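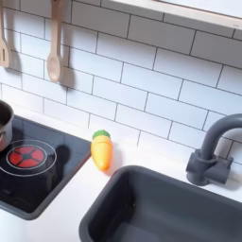

Where do you put a play kitchen in a house this size? Against the long wall in the dining room, where the sewing table used to be, and the sewing table goes up to the landing until I think of something better.

20 May 2024

So that's settled, after going back and forth on it since April. Renato wanted it in the den, so the noise would stay at that end of the house (good luck with that!), and I wanted it near the real kitchen, so I can chop onions and be handed pretend soup at the same time. I won, mostly by being the one who was home when it had to be moved. Lorraine came over at 9 and took the other end, and we shuffled it down the hall on an old bath towel, stopping every few feet because one of us was laughing. My back is not thrilled tonight.

I paid Areeba $50 for it. She wouldn't take more and I didn't push very hard, I'll admit. Her two have outgrown it, and she said if she had to dust that range hood one more time she was going to put the whole thing out on the curb. I do love the hood though! It's got its little plus and minus buttons and the knobs, and it makes the thing look so much more grown up than the one we had as kids, which was basically a cardboard box with circles drawn on it.

Spent way too long cleaning the backsplash. White subway tile, toy version, and the grout lines pick up everything. I started with dish soap and a sponge, then moved on to a toothbrush, and by then I was down on my knees muttering at it like it was my own bathroom. Zawadi called in the middle of all this and I told her I was scrubbing grout, and she said oh, which room, and I had to say well, it's a toy. Long pause from Zawadi.

Then the fun part, which was putting all the things in their places. The wooden spatula and the spoon go on the wall, no arguments, they look so nice against the white. Saucepan on the cooktop. I had a whole pile of play food spread out on the dining table and I kept swapping things in and out and stepping back with my hands on my hips like I was staging a house for sale. Felt carrots, no. Felt egg, yes. The plastic pizza from the Whitlock sale is hideous but it's Mila's favorite, so the pizza stays.
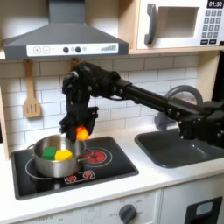
I couldn't decide about the microwave. It sits up on the wood shelf and it's a bit high, I thought, for somebody who is 3 and short for it. Lorraine said leave it, she'll grow, and anyway she'll drag the step stool over the minute we turn around. It's a sweet thing with its white front and the display saying 01:30, which happens to be how long I give my leftover coffee, so I feel understood. I left it where it was.

The faucet I gave a good wipe and then fussed at the base of it with a cotton swab. Areeba swears there was a dish rack that went with the sink and that it's in a bag in her garage somewhere. I'm not holding my breath, but she did find the missing lid to my casserole dish that same way last year, so who knows.

Mila woke up from her nap just before 2 and I'd planned this big reveal, curtains open, the works. She walked straight past me, put her sock in the saucepan, and told me it was hot and not to touch. Then she made me sit on the floor and wait for my dinner for nearly 50 minutes. Sock again for seconds. I said it was delicious and she said it needed salt.

Renato got home and was served too, still in his work shoes. He asked whether there was a menu. There is now, I wrote one on the back of an envelope and taped it to the doorframe: soup, egg, pizza, sock.

Still to do: felt pads for under the legs so it doesn't scratch the floor, find a basket for the food, write Areeba a thank you note (a proper one, on paper). And get that sewing table off the landing before somebody breaks a toe on it. Probably me, on the way to bed.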